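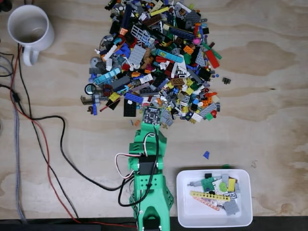
La Biblioteca Municipal de Gorau abre el plazo de donación de piezas de construcción

La Biblioteca Municipal de Gorau ha abierto el plazo para la entrega de piezas LEGO usadas destinadas a su nuevo servicio de préstamo de material de construcción, que comenzará a funcionar en marzo en la sala infantil de la planta baja. El servicio, aprobado dentro del programa de actividades familiares del centro, permitirá a las personas usuarias llevarse a casa lotes de piezas ya clasificadas en las mismas condiciones que rigen para los juegos de mesa.

La iniciativa parte de un primer fondo cedido por la ludoteca Chien, que cesó su actividad el pasado año y traspasó a la biblioteca la totalidad de sus piezas sueltas. El material llegó sin ordenar, con ladrillos, placas, vigas y elementos especiales de casi todos los colores mezclados entre sí, y los trabajos de clasificación se desarrollan desde entonces en el taller de la segunda planta.

El criterio adoptado para la clasificación es el tipo de pieza, con independencia del color. Según explica la dirección del centro, la ordenación por colores resulta más vistosa, pero dificulta la localización de elementos pequeños, que quedan ocultos entre otros del mismo tono. Las vigas Technic se separan en primer lugar, seguidas de las placas largas, las baldosas lisas y los ladrillos de base. Las ruedas, las vallas, las ventanas y las restantes piezas de uso singular se reservan para el final y formarán un fondo propio, consultable únicamente en sala.

Una vez separado, el material se lava con agua tibia y jabón neutro, se seca al aire sobre paños y se revisa antes de pasar a los recipientes definitivos. Se retiran las piezas agrietadas, las que presentan marcas de mordedura y las que han perdido la capacidad de encaje. Las que incorporan pegatinas o impresiones se limpian a mano con un paño húmedo. El material descartado no se incorporará al préstamo y quedará a disposición de los talleres de manualidades.

El catálogo inicial constará de 52 lotes, distribuidos en tres niveles de dificultad. Cada lote contendrá 200 piezas e irá acompañado de una ficha plastificada con la relación de su contenido, que deberá comprobarse en el mostrador tanto en el momento del préstamo como en el de la devolución. La pérdida de piezas corrientes no dará lugar a sanción. Cuando falte una parte sustancial del lote, la biblioteca podrá solicitar su reposición o suspender temporalmente el uso del servicio.

Podrán solicitar lotes todas las personas titulares del carné de la biblioteca. Los menores de 16 años necesitarán la autorización de su padre, madre o tutor, que podrá presentarse una sola vez y tendrá validez mientras el carné permanezca vigente. El préstamo será de dos semanas, prorrogable por una más siempre que el lote no haya sido reservado. No se admitirá más de un lote por carné.

Las donaciones se recogerán en el mostrador de la planta baja, en el horario habitual de apertura. Las piezas pueden entregarse mezcladas, en bolsas o cajas cerradas, sin necesidad de clasificación ni limpieza previas. También se aceptan manuales de instrucciones, aunque correspondan a modelos incompletos, así como bases de construcción y recipientes de plástico con tapa en buen estado. No se admitirán motores, cajas de pilas ni componentes eléctricos procedentes de juguetes, ni piezas de otros sistemas que no sean compatibles. La entrega tiene carácter definitivo y el centro no realizará tasaciones del material recibido.

La sala infantil ha sido objeto de una pequeña reforma para acoger el nuevo servicio. Se ha habilitado un tramo de estantería baja, suministrado por la firma Derkon, con baldas regulables para los recipientes, y se ha retirado el expositor de novedades, que pasa a situarse junto a la entrada. Las obras no han afectado al fondo de álbumes ilustrados ni a la zona de lectura para bebés. El mobiliario se ha adquirido con cargo al presupuesto ordinario del centro.

Con motivo de la puesta en marcha, la biblioteca ha programado un taller de construcción en familia bajo el título «Dimness», dedicado a las maquetas de edificios iluminados con linternas. Las personas participantes levantarán fachadas con ventanas y celosías y estudiarán las sombras que proyectan con la sala a oscuras. La actividad es gratuita, con inscripción previa, y se dirige a niños y niñas a partir de seis años acompañados de una persona adulta. Las maquetas permanecerán expuestas en el vestíbulo hasta el final del mes y se desmontarán después para devolver las piezas al fondo.

El plazo de donación permanecerá abierto durante todo el mes de enero de 2018. Las entidades y centros escolares que deseen entregar cantidades grandes deberán concertar la recogida por teléfono, en la extensión 99 de la centralita municipal. Las bases completas del servicio de préstamo pueden consultarse en el tablón de anuncios de la biblioteca y en el mostrador de información.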